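Skarnus puts robot arm to work on old computers, with mixed results

Thursday, June 4, 2020

Can a machine take apart a PC yet? Sort of. Skarnus, the recycling firm, has been trying one out at its Wegener plant, teardown bench only, day shift only. Target is 30 machines a shift. Best shift so far got to 12.

"It's slow, and it's fussy about latches," said Lutz Hamann, who runs the floor. Screws are fine he says. Cables are the headache, same as they were at the start.

The trial covers business desktops and workstations, the kind that come in by the pallet when an office clears out. Boards like the Dell one on the bench, black memory slots above and below the processor socket, socket already bare, are teh sort of thing the software is meant to learn. 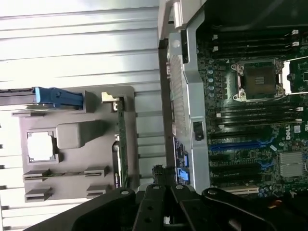 Will it replace the people at the bench? Not this year, according to Skarnus, which says every station keeps a worker next to it and that no jobs are being cut during the trial.

Carola Mühlbauer, a bench worker at the plant, isn't losing sleep. A workstation takes her 2 minutes to open and strip of memory. She'd gladly hand over the drive sleds, she said. "My thumbs are shot."

Software is from Mestus. Engineer Lalit Yadav said the next version goes in before September, with better handling of plastic clips and release levers. He would not give a figure for speed.

Skarnus wants 60 a shift before it buys a second arm. Decision due in the fall, no date set. The company didnt say what the trial costs.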